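Can a machine do the chores yet? Your questions, answered in a hurry

Updated Thursday, more or less between other jobs. New ones at the bottom.

So can I buy one that does the housework?

No. Bits of it, yes. Floors – fine, has been for years. Grass too, if your lawn is a sensible shape. Anything that needs fingers is still a no for most homes.

What about the arms I see in all the clips?

Real, and better than they were last December. Most of the clips are sped up though, so look for a clock or a person walking past before you get excited. An arm that takes a minute to pick up a spoon will get there in the end. Whether you want to stand and watch is another matter.

Why do they practise on bench jobs and not on my kitchen?

Because a bench holds still. Same height every day, same light, things put back where they belong. A kitchen has a wet sponge in a new place each morning. Small flat things are the hard part on both – a coin on a worktop, a lid, a disc lying flat with no edge to get hold of. Tools made for human fingers are next, forceps and scissors especially, with those ring handles.
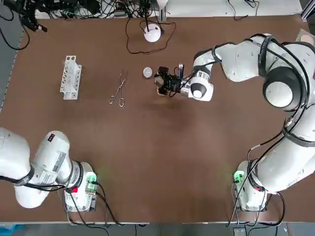 Kazimiera Tokarz wrote in to ask why we bother with grippers at all when a suction cup would lift anything flat in half a second. She uses Junex cups at work, on card blanks, and says they hardly ever drop one.

Fair point. Suction is great on card, glass, smooth plastic. Less great on cloth or anything with holes in it, and it won't work a pair of tongs for you. If your job is one flat thing all day long, get suction and stop reading.

Two arms or one?

Two if you can. Try opening a jar with one hand. But you pay for both, and you have to stop them knocking into each other, and that takes more setting up than people expect. For moving parts from tray to tray, one is plenty.

Can they fold washing?

Towels, slowly. A square cloth that's already flat, OK. A heap out of the dryer with a fitted sheet in it – no. Jafri asked us for a folding trial and we did 100 tea towels, all the same size. Got through them. Wouldn't want to do it agian. Shirts were not attempted and won't be this year.

What about see-through stuff?

Pain in the neck. Cameras look straight through it or catch the shine off the lamp instead. Clear film, clear lids, drinking glasses. Moving the lamp helps more than you'd think, so try that before you spend money on a better camera.

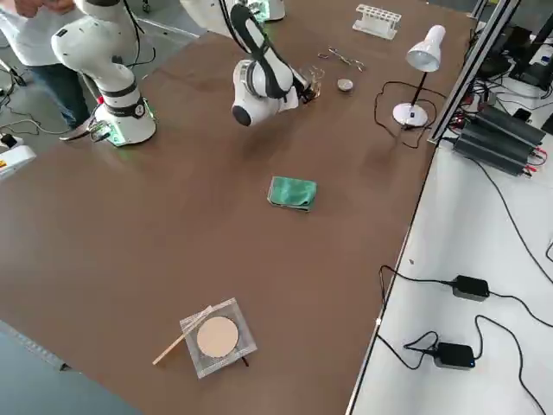

Bench work with two arms: green cloth, clear sheet, lamp at the back.

Does it need somebody there?

At the moment, yes. Not holding its hand the whole time, but near enough to reach the stop button and pick up whatever has gone on the floor. Our rule is someone in the room whenever the arms have power. Anyone who sells you a lights-out set up for mixed jobs should be asked to leave it running in front of you over lunch.

We're a small shop floor. What's worth handing over now?

Dull and identical. Loading trays, putting caps on, moving parts from one bin to the next. Lirow had theirs doing 400 trays a shift once the bins were bolted down, and before that it was hopeless. Bolt things down first. Costs nothing.

Not worth it yet: untangling cables, anything sticky, anything that comes in a bag.

Will it break my things?

Some. Set the grip force low and use plastic cups to begin with. Jolanta Śliwiński keeps a box of chipped mugs for testing, which is a good habit.

Do I have to write code?

Less than you used to. With the Prilter kit you move the arm by hand and it copies you, after a fashion. Plan on showing it the same job a lot of times. We did 600 for one lid. Yes, one lid.

When will it do the dishes?

Don't know. The dishwasher already does the washing. Loading it is the bit everyone wants, and greasy plates stacked any old how are about as hard as it gets. Ask again next year.

Can I come and see one working?

Afternoons are best, mornings are all set-up. Email first pelase, the door is usually locked.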